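Open doors at the Zestell bakery, Birnport

I've been buying Zestell rye since we moved to the coast, so when the card went up in the shop window saying the bakery would open its back doors for a morning in December, I put my name down on the spot. The early tour left at 6 a.m. I took the early tour!

Birnport was pitch dark and the harbor road had ice on it, but you could smell the place from the bus stop. We got paper hats and shoe covers in the loading bay, plus coffee in real mugs (thank you), and then went straight in to the starter room. It's tiny. The rye starter lives in tubs along one wall and gets fed twice a day, and they let us lift a lid and stick our noses in. Sour apples, a bit of beer, a bit of wet wool. I went back for a second sniff and so did everyone else.

The mixing floor

Loud, warm, flour on every ledge. The big mixer takes 200 pounds of dough at a time and it turns much slower than I expected, with a sort of slap each time the dough folds over. Our guide pulled off a lump and stretched it until the light came through. Then we all had a go. Mine tore. The rye doesn't stretch at all, it's closer to potting soil, and they scoop it into the tins with wet hands.

The flour comes from the Nwankwo mill up the valley, and they had three sacks open so we could feel the difference between grinds. I'd never thought about how coarse a coarse rye can be. The medium is what goes into the everyday loaf, and I bought a bag of it on the way out.

The ovens

This was the part I'd come for. The old deck oven is still in use and holds up to 100 loaves, and when the door dropped open the whole group took a step back and then a step forward again. They load it with a long canvas belt on a frame, one quick pull and the loaves are sitting on the stone. If you stand still after unloading you can hear the crusts crackle. We stood there quite a while.

Breakfast was at 8, on trestle tables by the cooling racks: warm rye, butter, plum jam, a hard cheese from Vimevcombe that I have to track down. The caraway rolls went fast.

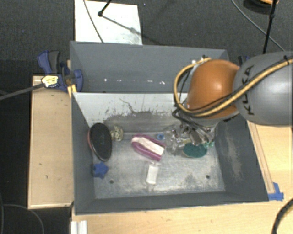 If you want to go

They're planning another morning in the spring. Tickets are $2, paid at the shop counter, and the stairs are steep. Wear layers, you'll be freezing in the loading bay and peeling off sweaters by the ovens. Bring a bag for bread. The bus home leaves from across the road and takes 70 minutes, and my loaf didn't make it past the halfway stop in one piece.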